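Print this article | E-mail to a friend

The Long Wait for Season 2
By Olaia Lozano
Jul 25, 2021

Season one of Clunwood ended with a phone ringing in an empty lighthouse. Cut to black. That was January. I've been chewing on it ever since, and so has everybody I know with a Vamow login.

Quick catch-up if you missed it. Small island town, fishing money gone, a ferry captain (Duván Salazar, terrific) comes home to bury his brother and finds the coffin's weighted with sandbags. Four people knew. One of them is the mayor. Great pilot, slow second episode, and then a run of hours I watched with my coat still on.

Creator Marilou Fajardo wrote the whole first season in a rented room over a bakery. She'd pitched it as a movie. "Too much ferry schedule for a movie," she told me on the phone, laughing. The schedule matters — if you've seen episode six you know, and if you haven't, pay attention to the 4 o'clock boat.
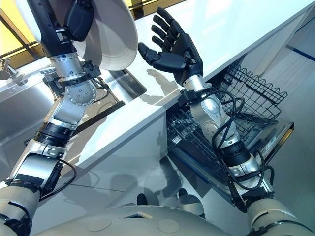 She won't say who is calling the lighthouse. I asked twice. She did say the answer was in the script from day one, and that one viewer already guessed it in a letter. A real letter, with a stamp. She keeps it in her desk drawer.

The new season is shooting now and it's bigger. Up to 39 speaking parts, most of them islanders we've only seen at the back of the church. Virgilio Castillo moves up to the main cast as Malabanan, the harbor cop who never seems to finish a sandwich. He was supposed to die in episode three. Fajardo liked the way he listened in scenes, so the script got changed over a weekend and the dentist went off the pier instead. Sorry, dentist.

Castillo found out from a costume fitting. "They were measuring me for a winter coat," he says. "I thought, dead men don't need a winter coat."

Rogelio Dimaculangan directs the first 2 hours. You know him from Groltari, the space-prison show that ran one season and got dropped on a cliffhanger. Fans are still sore. So is he, a little. He had a bible for that show, 456 pages, and he says some of it's mood has crept into the island. More fog. Longer silences. A corridor at the cannery that goes on way past where a corridor should.

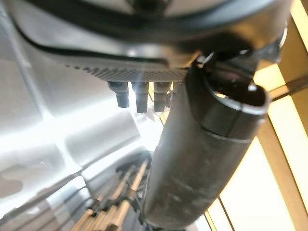

What we know about the premiere

It picks up eleven minutes after the phone call. No time jump, thank goodness. I am so tired of time jumps.

The mayor is still mayor. Her husband is back from the mainland, and he's brought a boat nobody ordered. There's a funeral, a second one, and this time they open the lid.

Salazar has read the first half of the season and stopped there on purpose. Wants to be suprised. His captain spends most of the opener on dry land, which he hates — both of them, the captain and the actor. He learned to dock a ferry for this job and says he'd like to keep doing it.

No air date yet. Vamow says winter, Fajardo says "when it's cut." The first season is streaming in full, and the commentary track on the finale is worth your time. Listen for the bit where Fajardo starts to name the caller and somebody in the booth coughs over her.

Print this article | E-mail to a friend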